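4 September 2020

Finish tests for the Trernley job, continued. I meant to write this up yesterday and then the afternoon got away from me, so forgive the order of things, which is mostly the order I found them in my apron pocket.

The oil for the long tabletop is the last big decision left. We have two in the running, the Cenodlow (thin, smells faintly of oranges, lovely to rub in) and the Zimusach hardwax, which is thicker and a bit sulky until you get it warm. I put both on offcuts from the same walnut board, sanded up through the grits on one half and stopped early on the other, so I could see how much the sanding was doing and how much was down to the oil. Quite a lot of it is the sanding! The half I stopped early took more color with both oils, and I like it better than I expected to.

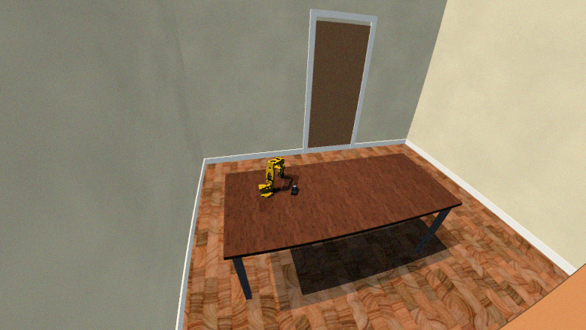 The Cenodlow needed a third coat before the end grain stopped drinking it. I wiped off after fifteen minutes each time, and on the second coat I got distracted by the phone and left it too long, so there is a tacky patch on sample 11 that should not be held against the oil. It came back fairly well with a rag and a little fresh oil on top, but please don't judge that one by touch.

Water rings next. A wet glass overnight left a pale mark on the Cenodlow and nothing I could find on the Zimusach, even tilting it under the window. Coffee was the same story. Given that this table is going into a kitchen with children in it, I'm leaning toward the hardwax, though it does dull the figure a little and I'm sorry about that.

Cost, for whoever does the ordering: 468 for the Cenodlow and 480 for the Zimusach, both including delivery, so there's really nothing in it. Acuña can supply either one. Their quote number is 1473 and it holds until October.

Still to do: heat test with the old saucepan, and a proper look at both samples under the warm bulbs the client has at home. Oily rags are hanging flat on the line outside, please leave them there until they've gone stiff.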